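Hand-held Gripper Technician (part-time, fixed term)
Rillum, Anside
Posted May 9, 2025

Rillum is looking for a technician to set up, look after and repair the hand-held grippers used in our Kivham project. The post is 20 hours a week, based at our workshop in Anside, with regular visits to the flats and houses where the grippers are in use. It runs until the end of March, with a possible extension.

The work

Kivham collects recordings of everyday handling jobs in ordinary homes. Operators carry a gripper from room to room and use it to pick up, move and put down household things. Each gripper has a camera fixed to it, and the recordings are only usable if the fingers, the linkages and the camera are all set the same way from one visit to the next. Keeping them that way is your job.

You would be the only technician on the grippers. Operators do a quick check of their own at the start of a visit and write any fault in the log. Everything past that comes to you.

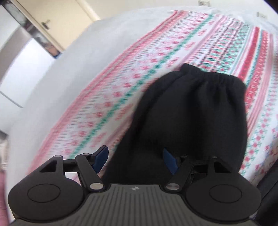

Gripper fingers either side of a black fabric bag on a bed. The silver pivot pins are on the linkage arms.

Day to day you will:

Check the pivot pins for play and replace any that are worn.
Clean lint, hair and thread out of the linkages after work with bedding, clothes and soft bags.
Inspect the fingertips and change them if they are split or have gone shiny.
Check that both fingers close evenly and meet on the centre line, and adjust them if they do not.
Clean the camera lens, check the mount and run the calibration routine.
Do a full strip-down every 1000 cycles and write it up in the service log.
Keep the spares drawer stocked and tell us before something runs out.

Some repairs are done on site. You may have to swap a fingertip at someone's kitchen table and have the operator working again quickly. We supply a tool roll, a spares box and a phone. Travel between homes is paid as working time.

What we need from you

At least 3 years' experience of maintaining small mechanical equipment. It does not have to be robots. Bicycles, sewing machines, cameras, printers and lab equipment have all been useful backgrounds here.
Steady hands and good close eyesight, with glasses if you wear them.
Clear written notes. The next person to open the log has to be able to follow what you did.
Good manners in other people's homes. Shoes come off at the door if the household asks.
A basic criminal record check, which we arrange and pay for.

Some knowledge of camera calibration would help, but we can teach it. You do not need to write code. A driving licence is useful and not required.

What we offer

Hourly pay at our technician rate, which is sent out with the application form. Paid holiday in proportion to hours. A training allowance of up to 1000 pounds. Hours can be arranged over three, four or five days, by agreement with the operators' timetable.

How to apply

Ask for a form at the Rillum front desk or through the contact page on our website, quoting "Kivham technician". Send it back with a CV and half a page about something you have repaired: what was wrong, how you found it and what you did. Photographs are welcome.

Shortlisted applicants will be asked to the Anside workshop for a short interview and a bench task, in which you take one finger assembly apart and put it back together. Tools are provided. Please tell us beforehand if you need any adjustments for the visit.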